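Jindwood reading room - the desk sort out

Quick gallery from the January tidy. Santosh did the labels, Yanti did most of the lifting, I did the tea. More pics when I get 10 minutes.

1. Engineering shelf

Black file organiser, mesh side, now holding the upright ones. Blue spine is the mechanical design atlas, the leaning white one is 汽车底盘 (car chassis). Mobile robots book, the ROS one, lying flat in front - great cover, big orange wave on it.

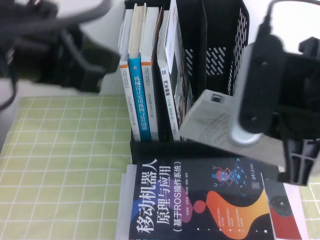 2. Still to come

Language books next, then the atlases. Anjani has a box of 24 at hers, mostly paperbacks. Anything with a torn spine goes to Radomír for glueing, please dont tape it yourself!

Loans as before, 23 days, put your name in the book by the door. Spare organisers wanted - ask Sulastri.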